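Cutting the grocery bill in January

2026-01-13

I spent more on food in December than I did on heating, so this month I set myself a limit of 50 dollars a week for groceries. I live alone, and I work from home most days, so I had few excuses.

The first thing I did was write down what was already in the house. That took an evening. I had rice, lentils, two kinds of flour, canned tomatoes, and a freezer drawer full of bread ends. I planned the first week's dinners from that list and bought only eggs, milk, onions, carrots and a chicken. The total came to 40 dollars.

The second week was harder. The chicken had become soup and the soup was gone. I went to the market in Naklow near closing time, when the vegetable stalls mark things down, and came home with more cabbage than I wanted. I have now had cabbage fried, braised and in a pie. The pie was the best of them. I used lard in the crust and left it in the oven 5 minutes longer than the recipe said.

Snacks are where my plan falls apart. I can walk past the bakery, but anything in a wrapper that's already in the house gets eaten by the weekend. I decided to keep them all in one cardboard box and not buy more until it's finished.

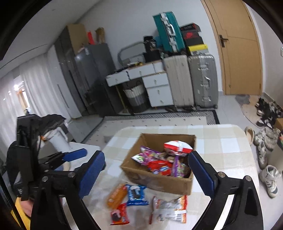 Bleddyn Mathias wrote in after my last post to say that a weekly limit never worked for him, and that he does better with a monthly one, because a big bag of rice or a bottle of oil wrecks any single week. He also puts the change left over into a jar for birthdays.

I think he has a point about the oil. Mine will run out soon, and the large bottle is the better buy. I may take it out of next week's money and eat a lot of eggs.

I've stopped going to the store hungry, and I take the small basket now instead of the cart. The freezer drawer still has bread in it. I'm making bread pudding tonight, with the last of the raisins.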